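Workshop Tips for the Venlow Robotics Club
Issued to members and supervising staff, 2023-11-24

The following notes apply to all teams preparing for the Bider assembly round, in which a robot arm places computer parts into a printed task board. They should be read together with the workshop safety sheet. Teams that have used the Zurkine room before will find that the section on printing has been rewritten.

Printing the holders and slots

Print each holder on its own before committing to a full board. A holder takes 40 minutes on the club printers and a full board takes most of a day. Clear any stray plastic from the inner corners with a blunt scraper. Sandpaper removes too much material from the walls and should be kept for the underside.

Sloping walls around the processor holder are strongly recommended. They guide a part that arrives slightly out of line, and they are kinder to its edges. Memory slots should be tested by hand with a scrap module before the arm is allowed near them.

Handling processors and memory

Only parts from the scrap drawer may be used in practice. Hold a processor by its edges and a memory module by its ends, keeping fingers away from the gold contacts. Parts are to be returned to the lined tray at the end of each session — never to a pocket or a pencil case.

Setting up the approach

Open the fingers wider than the part and bring them in slowly, one on each side. Stop short of the holder and check the spacing by eye before going further. If a fingertip is likely to touch the raised rim, back away and correct the angle first. 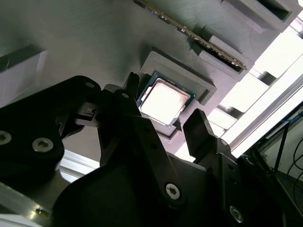
Looking after the gripper

Check every visible screw before the first run of the day, using the correct hex key. A worn key will round the socket, and replacements must be ordered through the Ferraro stores under code 834. Wipe the fingertips with a dry cloth. Oil must not be used on any surface that touches a part.

Cables should have enough slack for the full movement of the arm. Move the arm through its range at low speed and watch the bundle throughout.

Lighting the bench

Strong light on a metal processor lid can confuse the wrist camera. Turn the lamp towards the wall, or hang a sheet of tracing paper in front of it, and take a fresh test picture after each change.

Booking and clearing up

Each team may book the arm for 60 minutes at a time, with no more than 2 bookings a week. The bench must be left clear, the arm parked and the log signed. Bookings for the July session open separately, and the form is kept at the workshop desk.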